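Modules > Robot Handling > Unit 2 > Soft goods: faults and safe stops

Case: dropped cloths on the Dudora cell

The Dudora cell picks single cloths and folds them. In January its drop rate rose over 3,000 cycles, and no alarm was raised. The Hornby controller logged every drop as a good pick.
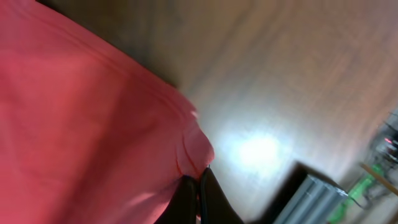

Grip was confirmed from finger position alone. The check passed if the gap at closing lay inside a set band. A thin cloth changes that gap very little. With only a narrow seam of pink material between the two black fingers, as at the bottom centre, the reading falls close to that of an empty grip. The band had been set with a thicker test piece and was never reset.

Motor current was also recorded but took no part in the check. When the logs were replayed with a current limit of 85 per cent of the closing peak, 16 of the false passes were caught.
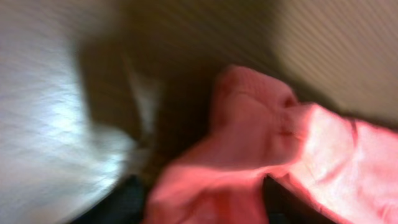 A second fault hid behind the first. After a drop, the arm carried on to the fold point at full speed, and staff reached in to clear the cloth while the program was still live. The Likance guard switch had been bridged during set-up. Treat this as the more serious finding.

Required reading: Xiong cell manual, section 2, on guard circuits.

For the next class, draw the grip check as a state diagram. Mark each state in which a person may safely enter the cell.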